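Hitham Community Board > Local Politics > Elections

Thread: So the council wants to endorse the religious exemption resolution. Why?

plowline
Wednesday, September 26, 2018

Ok so I sat through the whole meeting last night. Two and a half hours. The resolution "affirming conscience protections for local business owners" got read out at the very end when half the room had gone home. No force of law. Says so right in the text. So what is it for?

I'm a conservative, been one my whole life, and I wrote the council in March telling them to stay out of this. State already covers it. A town council passing feelings into the minutes isn't conservative, it's just noise.

Text of the thing is 56 lines. I read all of them. Typing this on lunch so forgive me.

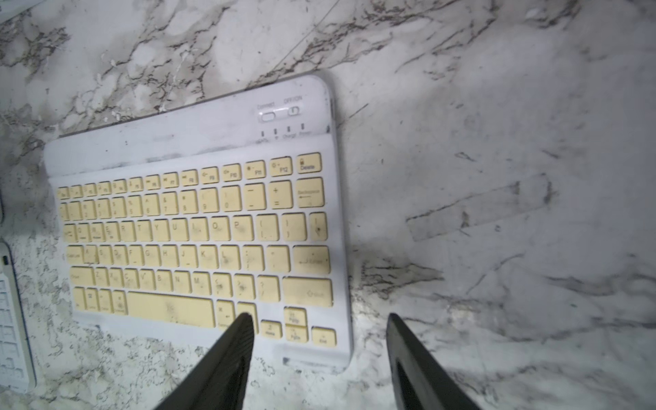

Does the resolution change anything for a shop owner in town? Nothing at all, the town has no ordinance on the subject either way and the resolution doesn't create one.

So again. Why.

marla_k
Because silence is a position too. You know what happens when our side says nothing, the other side writes the rules and then we get told it was always like that. I spoke in favor and I'd do it again.

plowline
You spoke well, I'll give you that. Still don't see what it buys.

oldmillroad
Both of you are missing it. Election year. Three seats. Every member who voted to bring it forward is on the ballot. Thats the whole story

marla_k
Chou isn't on the ballot and she voted to bring it forward.

oldmillroad
Jui-lin Chow voted to TABLE it. I was there.

tgreer
Different people. Jui-lin Chou is the council member. Jui-lin Chow is on the planning board and wasn't voting on anything, she spoke in public comment. This comes up every single thread.

oldmillroad
Fine. My mistake on the name. Point stands on the other ones

dbl_espresso
Not religious, voted for two of these people anyway over the roads. Now I'm annoyed. The Trurkivwood bridge has been one lane for how long? And we get a resolution. I'd take a liberal who fixes the bridge at this point and I never thought I'd type that.

marla_k
You can do both. Took them ten minutes to read it. The bridge isn't closed because of ten minutes.

dbl_espresso
Ten minutes reading. Plus the hour of public comment. Plus the attorney looking it over, which we pay for. Line item was 1,695 dollars, its in the packet, page before the minutes.

plowline
Didn't see that. Going to look.

Ok looked. He's right, 1,695 for "review of draft resolution." For a document that does nothing. That's what I mean, if you're going to call yourself the party of small government then you can't be paying a lawyer to proofread your opinions.

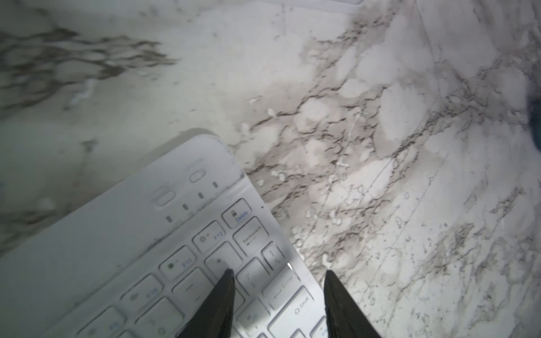
And before anyone says it, no I'm not going soft on the issue itself. I believe what I believe about marriage and about a baker's right to turn down a job. My church knows where I stand. But I want the law argued in the legislature and in court where it counts, and I want my town council to do sewer and snow. When they mix the two they do both badly.

rsv_hitham
As one of the people this resolution is "about"... my husband and I have lived here eleven years. Bought a house on Mak Street. Nobody's been rude to us till that public comment period. I don't need you all to agree with me on theology, plowline and I have gone round on that before. But sitting there while neighbors take turns at the mic was not fun.

plowline
Sorry about that part. Mean it. Some of it was ugly and the chair should have gaveled it.

marla_k
I didn't say anything ugly. I said people shouldn't be fined for what they believe. If that's ugly then we can't talk about anything.

rsv_hitham
Wasn't you, Marla. You know who it was.

tgreer
Petition count, for those asking. In favor, 220 signatures. Against, 100 and change as of last night. Several of the "in favor" have addresses outside town limits so expect a fight over that. Clerk hasn't ruled.

oldmillroad
220 in a town this size with two churches pushing it from the pulpit is not much

marla_k
It's more than double the other one lol

oldmillroad
Plornatico was collecting them at the register. They had a sign up. People sign stuff to get out of line faster

marla_k
It's a private business. They can put a sheet on the counter. Which is sort of the whole point of the resolution??

dbl_espresso
She's got you there.

plowline
Vote's at the next regular meeting. If you want to speak you have to sign up before the call to order, they cut people off last time. I'm going to ask for the attorney bill to be read outloud. Will post after.
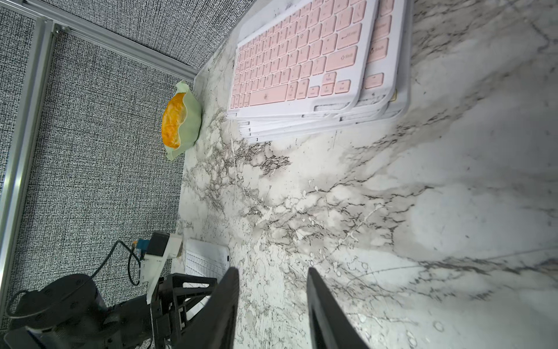

Related threads in Elections

Who is running for the three seats, updated list
Yard sign rules, what the town actualy says
Trurkivwood bridge, one lane, still
Candidate night, questions wanted

tgreer
Moving the petition address argument to its own thread so this one stays on the vote. Marla, oldmillroad, take it over there please.

oldmillroad
Fine

marla_k
Already posted in it.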